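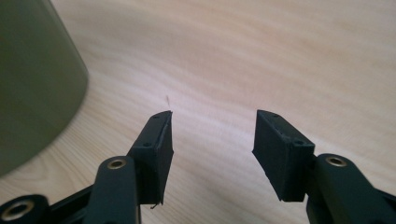 The Tusby's light wooden top.

Tusby work table review
Posted by Ivone Quintana, 2023-04-30

I have wanted a plain wooden table for the back room for ages. I looked at a lot of them, talked myself out of most of them, and then bought the Tusby from Drustumora after reading all 113 customer reviews on their site in one sitting (I had a cold, don't judge). I've been using it every day since the winter and I'm really, really happy with it.

First, the price. I paid $177 with delivery. They've since put out a version with a drawer that costs more, and I can't speak to that one. Mine is the basic table: a top, four legs, two rails, a bag of bolts and a wrench.

Putting it together

The box weighs some 40 pounds, so get a hand with it if you have stairs. My neighbor Everaldo Siqueira took one end and we had it up to the second floor without any drama. Assembly took me 30 minutes by myself, and I'm slow. Lay the top face down on a blanket, screw on the rails, bolt the legs to the rails, but leave everything finger tight until all four legs are in. I didn't do that the first time and had to back two bolts out again. The leaflet does mention it, on the second page, in tiny print.

The wrench that comes in the bag is fine. I switched to my own halfway through because the long handle is easier on my wrist.

The top

I love the color! It's a pale, warm wood and it makes the whole room feel lighter. My old desk was nearly black and I lost every dark thing I ever put down on it - pencil leads, tiny screws, the cap to my good marker. Now they stand right out. If you do any kind of fiddly work at a table, I'd say go light and don't look back.

The surface came smoother than I expected for the money. There was one slightly fuzzy spot on the underside near a corner, and a minute with fine sandpaper took care of it. Drustumora sells the table with a thin factory finish and says you can add oil on top. I put on two coats of Grusance table oil and left it overnight between coats. It deepened the color a little, less than I feared, and the smell was gone in a couple of days.

Coffee wipes off. Glue wipes off if you catch it wet, and if you don't, a plastic scraper gets it. I did leave a ring with a hot soup bowl in the first week and it's still faintly there. I've stopped seeing it, though visitors get shown it anyway.

Does it wobble?

A tiny bit, at first. I clamp a small vise to the right-hand side, and in the beginning I could feel the table move when I leaned on it. I tightened the leg bolts after a couple of weeks and that took most of it away. My floor isn't level either, so I stuck a felt pad under one leg. Typing, sewing, sorting parts, cutting paper - all solid. Heavy sawing I do outside.

Compared with the Mendonça

Krystyna Wilczyńska from my sewing group has the Mendonça table and let me work at hers for an afternoon before I bought mine. Hers is heavier and doesn't budge at all, and the edges are nicely rounded where mine are a little sharp on the forearms. It also costs a lot more and won't come apart once the dowels are glued. I move often enough that bolts won for me. If you're staying put, try hers first.

What I'd change

Softer front edge. A longer leaflet with bigger print. One spare bolt in the bag, please, given how well they roll. And I wish the rails sat an inch higher, as my chair arms just touch them when I pull in close.

Would I buy it again? Yes, and I probably will in July, when my sister's kids need somewhere to do puzzles that isn't my workspace.

Update: a couple of people asked about the oil. I used one small can for the two coats and still have a good bit left. I didn't oil the legs.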